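Retail Packaging, Session 3: Flexible packs
Handout, 2022-01-12

Flexible packs are made from film or thin sheet. They weigh less than tins and jars and take up little room before filling. The main costs are material, printing and sealing.

Reclosable packs cost more per unit. Buyers accept this where the contents are used over several days. In the Trullia order we looked at in December, the plain bag was quoted at 600 per batch and the zipper version at 1414.

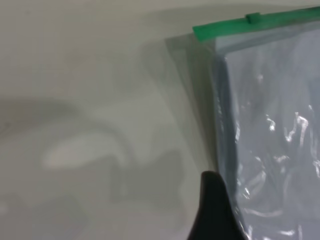 Fig. 1. Transparent plastic zipper bag.

Clear film shows the contents but gives little protection from light. Dried herbs and nuts are usually better in a lined pouch. Shelf life for the Dalisay tea samples was set at 90 days in clear film.

For next time: read the Grondis case, pages on seal faults only. Write one page on which pack you would choose for it and why. Bring the costing sheet.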